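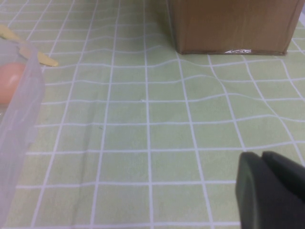
Green check tablecloth and the bottom of a cardboard box

Ticket 677 – patio door handle lifts but won't lock
Opened by: Joyce Nyanda
Status: Closed

Joyce, November 5, 2018
Hello there, I hope I've come to the right place! We have a Kedholm patio door that was put in by the people before us, and since the weather cooled off the handle goes up fine but the key stops halfway. It locks perfectly well with the door open, which has me scratching my head. I've sprayed the strip with silicone and wiped it all down (my goodness, the dirt that came off). Should I be ordering a new lock?

Bello Bassey, Curkholm Support
Hi Joyce, thank you for such a clear write-up, and please hold off on ordering anything just yet. When a lock turns freely with the door open, the gearbox is usually fine and the hooks are missing their keeps on the frame. Could you close the door gently, lift the handle, and tell me if the key turns when you push up on the door edge? 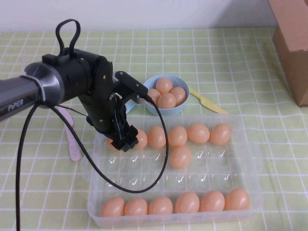 While you're there, would you also look for a number stamped on the metal strip, just under the latch? Ours are either 131 or 150, and the keeps are not the same – I'd hate to send you the wrong ones.

Joyce
It says 150. And yes, it turned when my neighbor Iason heaved up on the door! So it has dropped, I suppose?

Bello
It has, bless it. Pop the plastic caps off the hinges and you'll find a 5 mm hex screw at the bottom of each. Give both a quarter turn clockwise, try the key, and repeat if you need to. Go slowly and keep the two even, or the top corner will start to rub.

Joyce
Two quarter turns and the key goes all the way around. The top corner is clear too. Thank you so much, and please thank Ngozi, who was very kind on the phone.

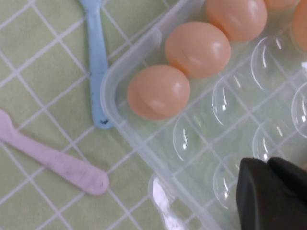

Brown eggs in a clear tray

Bello
Wonderful news, I'll pass that along to her. Closing this one now, but reply here any time and it will reopen.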